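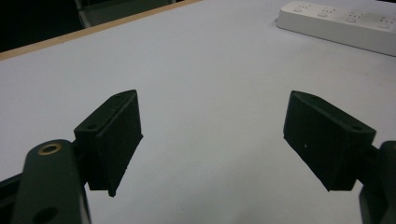

Ehsan Hashmi asked, after reading the last report, whether we could stop recording and start training with what we had, and he wanted the answer near the top this time. He also wrote that the funder would rather see one task done well than four done halfway.

We agree on the second point. On the first, the answer is no for the power strip task and yes for the two others. The reasons are below.

Levomgate: teaching two-handed handling by demonstration
Progress report to Risetti, second period
Prepared by Oľga Čierny, Skudurard

Where the recordings stand

At the close of the period we had 1177 accepted demonstrations across all tasks. Of these, 722 are from the power strip task. The target in the work plan is 4000 by the end of the project, and we are behind the line we drew in January. Most of the lost time went into the wrist camera mounts, which had to be redone, and into a sync fault that took us longer to find than it should have.

We also rejected more recordings than planned. A demonstration is thrown out if the tracking drops for more than a short moment, if either camera loses frames, or if the operator restarts the motion partway through. The last one is a matter of judgment, and two people reviewing the same session did not always agree. We now have a written rule for it, one page long, and it goes to every new operator.

How the demonstrations are made 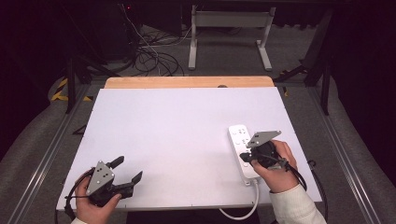
All power strip demonstrations are now done with the hand-held grippers. We gave up on remote control of the arms for this task in the first month of the period. Operators working by remote control were slow and tended to stop between motions, and the policy trained on those recordings stopped in the same places. With one gripper in each hand, people move at close to their normal speed. The two hands also don't have to do the same thing at once: the right gripper can be down at the strip while the left stays open near the front edge of the board. We want plenty of that in the data, as the arms will need to learn when one side should wait.

The cost is that a person can do things the arms can't. Operators bend their wrists past the joint limits without noticing. We run each recording through a reach check the same evening and flag the ones the arms could not follow. In this period 29 recordings that passed every other test failed that one. They are kept in a separate folder and are not part of the totals above.

Remote control is still in use for the bin task, where the loads are too heavy for the hand-held tools. Those recordings are going well enough and we don't plan to change the method.

What is harder than expected

The strip itself is simple to pick up. The cord is the difficulty. It pulls on the strip when it hangs, and the pull changes with how it was left after the previous run. Early on we straightened the cord before every recording, and the resulting policy did poorly on any other layout. We now ask operators to leave it as it falls — within reason — and to start from a different angle each time.
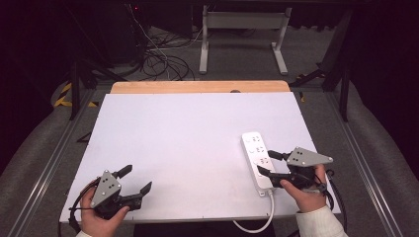 Starting from different angles has made the recordings less tidy and the review slower, but the early results are better. The policy trained on the mixed set reaches the strip more reliably than the older one did. It still misjudges the height when it closes on a white object over a white surface. We have tried brighter light, which helped a little, and we have a darker mat on order from Michalík. We will record on both surfaces and not replace one with the other.

The second problem is operator fatigue. Sessions longer than an hour show a clear drop in quality, mostly hurried closing of the fingers and sloppy releases. Sessions are now 40 minutes with a break. This lowers the daily count and is part of why we are behind.

Changes since the last report

The camera calibration is done at the start of each session instead of once in the morning.

Finger opening is zeroed before each block of recordings: the operator closes both grippers fully, waits for the tone, and opens them again.

Session notes are typed into the log directly. The paper sheets are no longer used.

The wrist view and the head view are reviewed side by side. Before this, a reviewer could pass a run on the head view alone and miss a slip that was plain from the wrist.

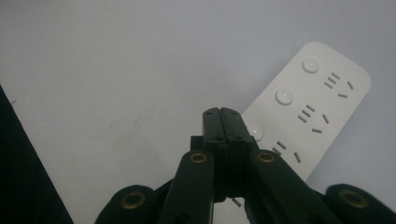
Plan for the next period

We will keep recording the power strip task until the reach check and the height problem are both under control, and begin training on the two other tasks now. A second pair of hand-held grippers is being assembled so that two operators can work in parallel. If they are ready on time we expect to be back on the planned line by the end of the next period. If they are late, we will ask to lower the target for the bin task and leave the rest as it is.

Spending is within budget. The one item over its line is spare finger pads, and we have covered it from the travel money. The full table goes to Ehsan Hashmi separately.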